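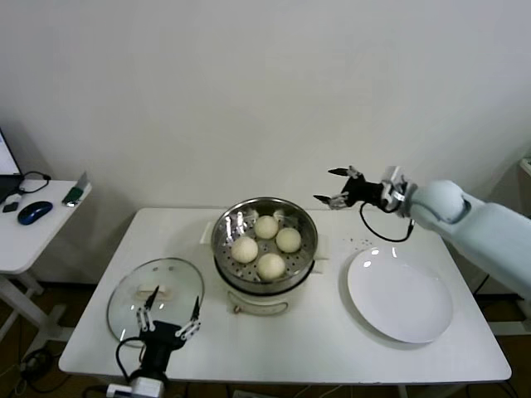

최종 수정: 2021년 8월 23일

트렐로어 공개 실습일 참관 기록

트렐로어 로봇 과정의 공개 실습일에 다녀왔다. 실습실은 본관 2층 203호이고, 참관자는 오전과 오후 두 조로 나뉘어 입장했다. 필자는 오후 조였다. 안내는 과정 담당 마니칸단 라마사미가 맡았다.

이번 학기 과제는 양팔 로봇을 이용한 음식 옮기기다. 전기 찜기 바스켓에 담긴 찐빵을 하나씩 집어 오른쪽의 흰 접시로 옮긴다. 바스켓에는 네 개가 들어가고, 유리 뚜껑은 찜기 왼쪽에 내려놓는다. 양팔 끝에는 손가락 두 개짜리 검은색 그리퍼가 달려 있다. 학생 조는 왼팔에 뚜껑 조작을, 오른팔에 빵 이송을 배정했다.

조장 엘시 파에와이의 설명에 따르면 가장 오래 걸린 부분은 파지 폭 설정이었다. 빵은 표면이 무르고 개체마다 지름이 다르다. 폭을 고정값으로 두면 작은 것은 미끄러지고 큰 것은 눌린다. 현재는 닫힘 동작 중 모터 전류를 읽어 임계값에서 멈추는 방식을 쓴다. 임계값은 최대 전류 대비 비율로 지정하며, 수치는 아직 조정 중이라고 한다.

두 번째 문제는 바스켓 테두리다. 스테인리스 안쪽 벽의 반사광 때문에 초기 인식 모델이 테두리 가까이 놓인 빵의 윤곽을 자주 놓쳤다. 학생들은 조명 위치를 바꿔 가며 시연 데이터를 다시 모았고, 현재 학습에 쓰는 시연은 모두 629건이다. 기록과 라벨링에는 사내 도구 노티라인을 쓴다. 재생 화면에서 구간을 나누는 기능은 편리해 보였으나 양팔의 시간축을 따로 보정해야 하는 점은 번거롭다.

평가는 한 회당 제한 시간을 두고 12회 연속으로 진행한다. 합격선은 성공률 80%다. 빵이 접시 밖에 놓이거나 표면이 찢어지면 실패로 처리한다. 뚜껑을 떨어뜨리면 그 회차는 즉시 중단한다. 채점표는 아빔볼라 우스만이 작성했고, 실패 원인을 인식, 경로, 파지로 구분해 적게 되어 있다.

질의 시간에는 증기에 관한 질문이 나왔다. 가열 중에는 카메라 시야가 흐려질 수 있어, 본 과제의 평가는 가열을 끄고 진행한다는 답이었다. 가열 상태의 시험은 9월 이후 별도 과제로 잡혀 있다. 접시 위치를 무작위로 바꾸는 조건도 그때 함께 넣는다고 한다.

참관 시간은 조별 설명을 포함해 한 시간이 조금 못 되었다. 배포 자료에는 배선도와 채점표 양식이 들어 있고 소스 코드는 빠져 있다. 다음 공개일 신청은 과정 사무실에서 받는다.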